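Effect of Surface Glare on Gripper-Mounted Camera Tracking
Final Report, Student Research Project
Langlois Robotics Teaching Laboratory
Submitted 2019-09-19
Authors: Valentin Caron and Anayeli Manríquez

Summary

This report presents the results of a project on position tracking with a camera fixed to a hand-held gripper tool. The method estimates the motion of the tool from the table surface in view. The project tested whether ignoring bright, reflective areas of that surface would reduce the number of tracking failures.

Background

The laboratory uses the hand-held tool to record demonstrations, which are later replayed on the Hellero arm. A recording can be replayed only if the path of the tool is known from start to finish. Earlier recordings made at the Tulton site were often lost on plain tabletops, where the tracker had few features to follow. The authors were asked to study this problem and propose a change to the software.

Method

The data set consists of 300 short recordings made over bare tabletops. Each recording was processed twice, first with the standard Skotwood tracker and then with a modified version. The modified version finds areas of high brightness and low contrast and removes them before features are selected. The gripper fingers are removed in both versions with a fixed mask, as they move with the camera and would otherwise be read as a stationary background.

A recording was counted as a failure if the tracker lost its position at any point and did not recover before the end. All other settings were left unchanged. A total of 2,489 images were also set aside and checked by hand to confirm that the mask covered both fingers.

Results

The standard tracker failed on 70 recordings and the modified tracker on 66. The authors consider this a small improvement and do not claim that it would hold for other tables or other lighting.

Wood grain was useful to the tracker where it was sharp and dark. Features were harder to hold where reflected light washed out the lines, as in the pale diagonal band across the middle of the wood. The curved grain figure on the right gave better contrast than the band. 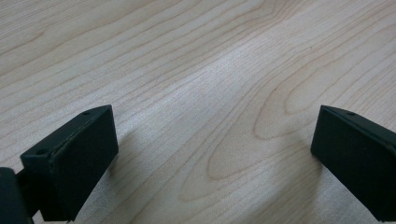 Limitations and Further Work

All recordings were made by the two authors, and the brightness limit was set by hand. Soft shadows from the fingers were not treated separately. A second set of recordings, planned for December, will use a patterned mat under half of the trials. The source code and the list of failed recordings have been placed in the laboratory archive.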